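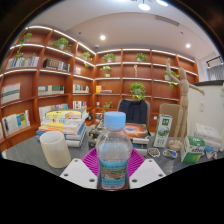 Figure 8.1 Bottled water on a desk.

Chapter 8
What Is a Drink of Water Worth?

Before we get to any graphs, I want you to think about the last time you paid for water. I don't mean the water bill (we'll get to the water bill). I mean standing at a counter somewhere, handing over real money for something that comes out of the wall at home.

My own last time was in March, at the bus station in Estell. I had a long ride ahead of me and a dry throat, and the machine wanted two dollars for a half-liter bottle of Plirnness. I paid it without blinking! Then I sat down, opened my bag to find a pen, and there was the city water bill I'd been meaning to mail all week. According to the rate table on the back, 79 cents buys 132 gallons of Estell tap water, delivered to my kitchen, day or night. I worked it out on the envelope while I waited for the bus. With that much water you could fill a thousand bottles the size of the one in my hand, and at the machine a thousand bottles would have set me back two thousand dollars.

So was I a fool? I've been putting that question to beginning students for 17 years, and the room always splits. One side says yes, obviously, water is water. The other side says the machine was right there and my kitchen wasn't. By the end of this chapter you should be able to explain what each side is getting at, and also why an economist would want to know a few more things before picking one.

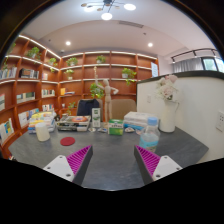 Nobuhle Naidoo

8.1 The Old Puzzle

People were scratching their heads over this long before vending machines. The usual way to set up the puzzle is with water and diamonds. You can't live without water, and you can get through your whole life very nicely without a diamond, and yet the diamond costs a fortune and the water costs next to nothing. If prices have anything to do with how much good a thing does us, the whole business looks upside down.

The trouble is in the phrase "how much good a thing does us." It sounds like one question and it's really two. The first is how much good you get from all the water you use. The second is how much good you'd get from one more glass, given the water you already have. Economists call the first one total utility and the second one marginal utility. "Marginal" is a word you'll see so often in this book that you'll get sick of it, so let me give you the plain version now: it means "the next one."

Think about a hot afternoon of yard work. The first glass of water when you come inside is wonderful. The second is still pretty good. By the third you're sipping to be polite, and if somebody pushed a fifth on you, you'd pour it on the plants. Nothing about the water changed from glass to glass. What changed was how much you'd already had. This pattern, where each extra unit adds less than the one before it, is called diminishing marginal utility, and it shows up with pizza, socks, streaming channels, pillows, and most other things people buy.

Now go back to the kitchen tap. Your most important uses of water, the ones that keep you alive, are covered by the first little bit each day. After that come cooking and washing up, then the shower, then the extra five minutes in the shower, then hosing off the driveway. Tap water is so cheap that most of us keep going all the way down that list. The price tells you something about the last use on the list, the driveway. It tells you almost nothing about the first.

Diamonds are the other way around. Most people own very few or none, so the next one still feels special, and the supply is small enough that the price stays high.

8.2 Same Stuff, Different Product

That takes care of diamonds. It doesn't take care of my two dollars, and my good friend Annatjie Gumede, who teaches the other section of this course, likes to remind me of that every fall. Her objection goes like this: fine, the next glass at home is worth very little to you, but you weren't at home. You were in a bus station. Why are you comparing the two at all?

She has a point (she usually does). When I bought that bottle I was buying water, sure, but I was also buying it cold, in something with a lid, in a place with no kitchen, four minutes before my bus. To an economist those details are part of the product. A half liter of water in a bus station and a half liter of water in your kitchen can be treated as two separate goods, in the same way that an umbrella in a rainstorm and an umbrella in a closet are hardly the same thing to the person getting wet.

Sellers understand this very well. Vandenberghe, the company that bottles Plirnness, sells the identical bottle to the Groko supermarket on my street, where I can get a whole case of them for not much more than I paid for a couple at the station. Groko shoppers are planning ahead. They have a car, a list, and several other brands on the shelf to choose from. I had a machine. In Chapter 9 we'll look at what happens to prices when buyers have fewer places to turn, so hang on to that thought.

8.3 What You'd Pay and What You Do Pay

One more idea before the exercises. Suppose the machine had asked for three dollars. I was thirsty, and I'm fairly sure I would have grumbled and paid. At four dollars I'd have walked away. So the most I was willing to pay was three, the price was two, and I came out a dollar ahead. That dollar has a name, consumer surplus, and it never appears on a receipt, which makes it easy to forget.

The surplus from tap water is enormous. Nobody charges me anything close to what I'd give for my first glass of the day, and when we draw the demand curve in Section 8.4 you'll be able to shade in the gap with a pencil. Please do use a pencil. I've seen what happens to these pages in pen.

Try This Before You Read On

Pick something you buy often and also could get for free or nearly free. Coffee works well, and so do books and lunch. Write down what you paid the last time, where you were, and the highest price you would have accepted at that moment. Then write down the same three things as if you had been at home. Keep the page, because we'll use your own numbers to build a demand curve in the next section.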